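The Bin at the End of the Bench

If you have ever raised a child, or been one, you probably know the bin. Every house seems to have one. Ours was a dishpan under the piano, and it held the things that had no proper home: a domino, half a yo-yo, the wheel from something we had stopped looking for. My mother called it the lost and found, though I can't remember anyone finding anything in it.

So I was predisposed to like the work that goes on at Lynch Hall, a former shoe warehouse where the Lusus toy library keeps its shelves. Lusus lends out toys the way other libraries lend out novels, and it has 2,677 of them in the catalog, from jigsaw puzzles to a dollhouse that takes two people to carry. What comes back through the door on a Monday is a different matter. It comes back in grocery sacks and pillowcases, with a few extras that were never ours to begin with, and all of it has to be sorted before it can go out again.

Orla Foley has run the sorting bench for longer than she cares to say (I asked twice, and both times she offered me a cookie). She likes a metal bin for the odds and ends, a big heavy one, because she can hear what lands in it. "A block has one sound and a bottle has another," she told me. "Plastic tubs all sound like plastic tubs."
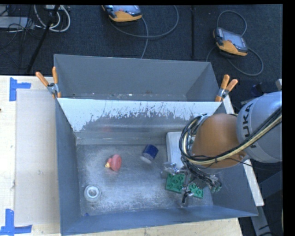 Lusus Toy Library | Sorting & Returns Team

The gray bin on the pale wooden table is a favorite of hers, and you can tell it has had a long life. The white coating on the sloped divider has gone ragged along its lower edge, with bare metal showing through the worn patches, and the floor is scuffed nearly white across the center. A pair of orange-handled spring clamps grips the divider at its ends. I found I was very fond of it all by the end of my visit, the way you get fond of somebody else's old baking sheets.

And then there is what's in it! Green building blocks with round studs, for a start, the sort that turn up in every sofa in America. A red toy of some kind with a little yellow tip, which I would have happily taken home without knowing what it was. A white ring, a small cylindrical container, and down near the front wall a tiny blue fragment that I kept going back to. Somewhere, I thought, there is a larger blue thing that misses it.

Blocks are the easy part, Orla says. They get washed and go to the drawers by color, and she has 306 green ones waiting for sets that need them. The fragments go in a shallow drawer marked Proller, after the cabinet it came out of, and they stay there until July, when the team spreads everything on the carpet and plays matchmaker for an afternoon. Last summer they put a crane back together that had been on the shelf as number 711 with no hook. It went out again the same week.

I drove home by way of Clalska Road, thinking about the dishpan under the piano. My sister has it now. I called her that evening to ask if the domino was still in there, and she put the phone down to go and look.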